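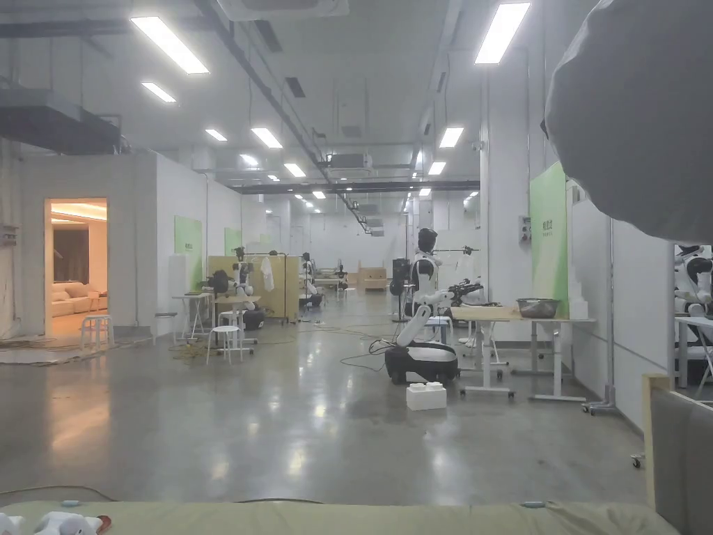
3. How people talk about noise in shared offices

3.1 Who I talked to

I started this part of the study with a pretty simple hunch, that people complain about noise when it's loud. Six weeks in, I had to throw most of that away. I sat in on two companies, Getside and Clirley, both of which had moved out of small private rooms and into one big open floor the previous October. Getside had 200 people on its floor and Clirley had 300, so these are big places, and I spent a lot of my time just finding a chair.

I did long interviews with 10 people at each company. Tarık Bozkurt did the Turkish ones and translated them, and he also talked me out of my first set of questions (they were leading, he was right, and I've put the old ones in the appendix so you can wince along with me). The last interview was finished on 05/03/2018.

3.2 What they said

Almost everyone brought up voices before anything else. Printers, doors, the air system, the coffee grinder at Clirley that I could hear from the elevator - people had mostly stopped noticing those. What got to them was half a phone call. One woman in billing told me she could work through a fire drill but couldn't work through her neighbor talking to his dentist. I heard some version of that so many times that I gave it its own code in my notes, "overheard half," and it ended up as the biggest code in the whole set.

The second thing was harder to pin down. People talked about noise very differently depending on whether they liked the person making it! A loud laugh from a friend was "the place waking up." The same laugh from somebody on another team was "that table again." Altıntaş (2011) found something close to this in hospital break rooms, and I think her word for it, "licensed noise," works just as well for offices, so I've borrowed it for the rest of the paper.

3.3 What they did about it

Figure 4 sets out the six coping habits I ended up with, ordered from most to least mentioned.

Figure 4. Coping habits, in order of mention: headphones; moving desks; coming in early; working from home; asking a coworker to be quieter; complaining to a manager.

Look how far down asking comes. People would rather move their whole desk - monitor, plant, the lot - than say one sentence to the person next to them. The Grumura survey had asking in second place, but that was a checkbox form, and I suspect folks ticked what they felt they ought to do. I come back to this gap in Section 5.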